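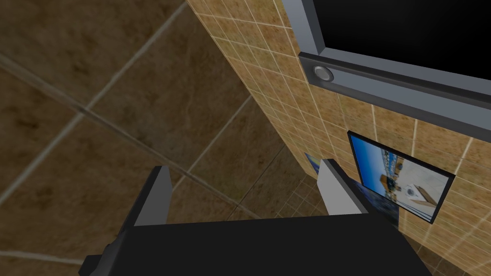
Fig. 1: Big square floor tiles in brown and tan.

Why are kitchens so loud? Project report, 28/03/2021

I picked this topic because our kitchen at home drives me up the wall. Drop a spoon and the whole house knows! My partner for the project was Unathi Fourie, who has much better ears than me and did all the clapping tests. We borrowed a sound meter from Kjell Grønli in the physics lab and took readings in 12 kitchens, mostly belonging to relatives who got very tired of us.

The method was simple. One of us clapped, the other wrote down the peak, and we did it 25 times per kitchen. My hands were red by the end of it – I can't recommend doing two on the same day.

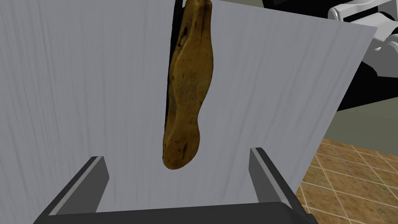
Fig. 2: Pale grey panel with a wood-grain look.

Curtains and cushions helped more than we'd guessed. Unathi's aunt has a couch right beside the stove, and her kitchen was the quietest of the lot.
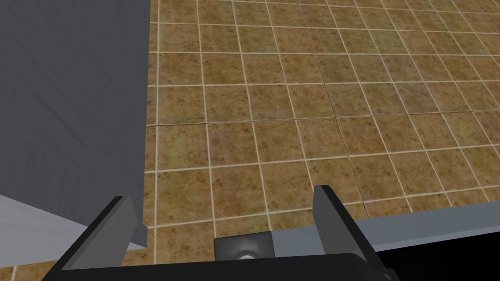
Echo was the harder part to measure, and our first try was a mess (wrong setting on the meter, my fault). Sound bounces off hard, smooth surfaces and gets soaked up by soft ones. Square tiles with thin cream grout lines between them, like the ones here, look lovely but they're still a hard floor, and grout that narrow isn't going to soak up much. A rug would be my first thing to try. We want to redo the echo readings in June, with the meter set properly this time.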